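Plutodeo: Frequently Asked Questions

Maintained by Nusrat Zaidi for the Fekov cloth-handling group at Sitcombe. Last edited Wednesday, July 8, 2026.

What is Plutodeo?

A method for teaching a robot arm to flatten a towel that has been left in a heap. We chose towels after a long spell with cardboard boxes, which had the poor taste to behave predictably.

What does the method do differently?

Most of our earlier attempts tried to work out the full shape of the cloth before touching it. Plutodeo gave up on that. It looks at the heap, scores a set of possible pinch points, picks the best one, pulls, and looks again. It keeps no memory of the previous pull. Several of us found this insulting when it beat the version with memory, which had taken all winter to write.

How well does it work?

Starting from a random heap, it gets the towel flat in 63 percent of trials. The older planner, Wynne, managed 40 percent on the same towels. A trial counts as a failure if the arm gives up, runs out of moves, or drags the towel off the table. The last of these is more popular than we'd like.

How much training data did you use?

We recorded 2000 pulls with a person steering the arm. Then we threw out half to see what would happen, and the model trained on 1000 did nearly as well. We have decided to be pleased about this and not to think about the afternoons involved.

What counts as a pinch point?

Any raised ridge of cloth the two fingers can close on from above. Flat cloth scores badly, and so do places where several layers are stacked, as the fingers tend to come away with all of them or none. 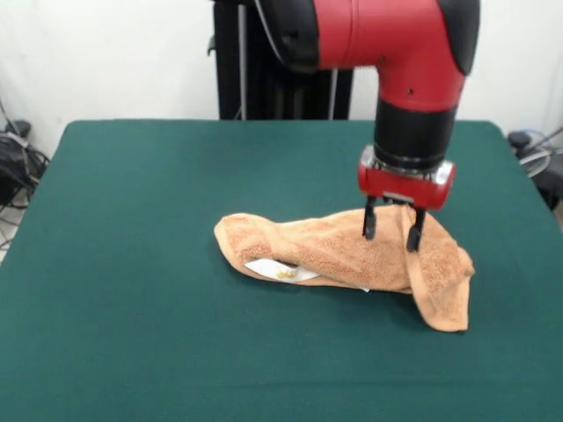
The same orange-tan terry towel and the same red and black arm are in both views. 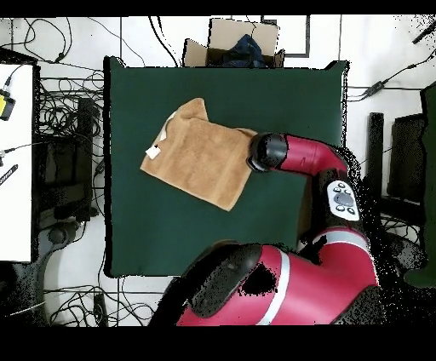

Why only one arm?

One arm is what most labs can afford, and we wanted the result to be useful to them. Two arms would make some folds much easier to undo, and we expect somebody with a bigger budget to point this out in print.

Does it work on shirts?

It will try. Sleeves defeat it. The scoring model was trained on rectangles and treats a sleeve as a corner with ambitions.

Can I compare my own method against yours?

Please do. The starting heaps, the scoring rules and the full trial logs went up in June, failures included. Use the same move limit we did or the numbers won't line up. If you beat 63 percent, write to Nusrat, who will be gracious within a few days.

Will it fold the towel afterward?

Folding is a separate project and is currently a separate argument. For now the arm stops once the towel is flat and waits for a person to mess it up again.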